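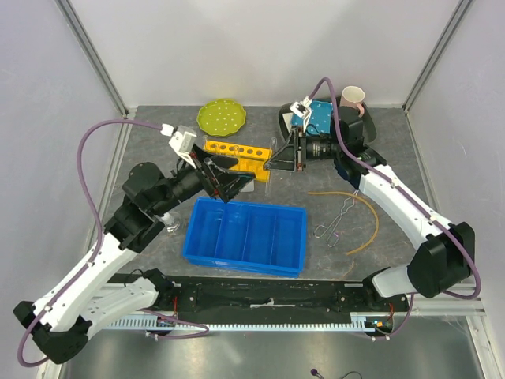
Two robot arms at a work surface, with a yellow test tube rack.

Changes to witness and victim support at Galness Crown Court

25/04/2022

The Galness and Lundard Criminal Justice Partnership has agreed a new set of arrangements for people who are called to give evidence at Galness Crown Court, and for the families of those who have died as a result of a crime. The arrangements take effect at once for all new cases. Cases already listed for trial will move across when the next hearing takes place.

The changes follow a review of how witnesses were kept informed between the first police interview and the end of a trial. The review looked at 958 cases that had passed through the court and drew on written replies from witnesses, bereaved relatives, police officers and court staff. It was led by Yasir Bugti, head of witness services for the partnership.

The main finding was that most people were treated with courtesy on the day they came to court, but that many had heard very little in the months before. A number of families learned of a change of trial date from a local newspaper. Others were told that a defendant had pleaded guilty to a lesser charge only after the hearing had ended. The review also found that letters were often sent to old addresses, and that telephone messages did not always say who was calling or why.

A named contact

Every witness and every bereaved family will now be given the name and direct telephone number of one member of staff, who will remain their contact until the case is closed. Where that person is on leave or moves to another post, a replacement will be named in writing before the change is made.

The contact will be expected to get in touch within six working days of a charge being brought, and again after each hearing. If nothing has changed, the contact will still call or write to say so. Witnesses may choose whether they wish to hear by telephone, by letter or by email, and may change their minds at any point.

"People told us that silence was the hardest part," said Mr Bugti. "They did not expect to be told everything, and they understood that some matters could not be discussed before a trial. They wanted to know that the case was still moving and that somebody had their details to hand."

Pleas and sentencing

Families will be told in advance, where the timetable allows, if the prosecution is considering whether to accept a plea to a different charge. They will be offered a meeting at which the reasons can be explained and their views heard. The decision remains one for the prosecutor alone, and this will be made clear at the start of the meeting.

A short guide to sentencing has also been written. It explains the difference between murder and manslaughter, what is meant by a minimum term, and how time already spent in custody is counted. The guide was produced after several families said that they had left court without understanding how long the offender would serve. Printed copies are available from the enquiry desk at Galness and from the partnership's office in Lundard, and 2,108 have been ordered for the first year. Large print copies can be requested from either address.

Those who wish to make a victim personal statement will be offered help in preparing it. The statement may be read aloud in court by the person who made it or by someone else on their behalf, subject to the agreement of the judge. Staff will not suggest wording, but can advise on what the court is able to take into account.

At the court building

The side entrance on Casura Street will be opened for witnesses from 8.30 am on trial days. Anyone who would prefer not to use the main doors should tell their contact before the day of the hearing, so that a member of staff can meet them. The waiting room on the first floor has been set aside for prosecution witnesses and their supporters. Defence witnesses will continue to use the room beside Court 3.

Visits to an empty courtroom can be arranged before a trial begins. These last 20 minutes and are open to witnesses of any age, although children must be accompanied by a parent or guardian. Requests for screens, a live video link or an interpreter should be made as early as possible - the judge must approve screens and video links, and late requests can lead to delay.

Travel expenses may be claimed on the usual form. Receipts are required for rail and taxi fares, and taxi journeys must be agreed beforehand. Payment is made by bank transfer. The partnership is unable to pay expenses in cash on the day.

Training and review

Staff who act as named contacts will complete a training course run by Ghumman Associates, covering bereavement, work with young witnesses and the rules on what may be said before a verdict. The first group completed the course in April. Police family liaison officers have been invited to attend the same sessions, and their own duties are not altered by these arrangements.

Complaints about the service should be sent in the first instance to the named contact, or to the head of witness services if the complaint concerns the contact. A written reply will be given in each case. Complaints about the conduct of a judge, or about the length of a sentence, cannot be dealt with by the partnership, but staff will explain where they should be sent.

Witnesses who have not yet been given the name of their contact should telephone the Lundard office and have their case reference ready.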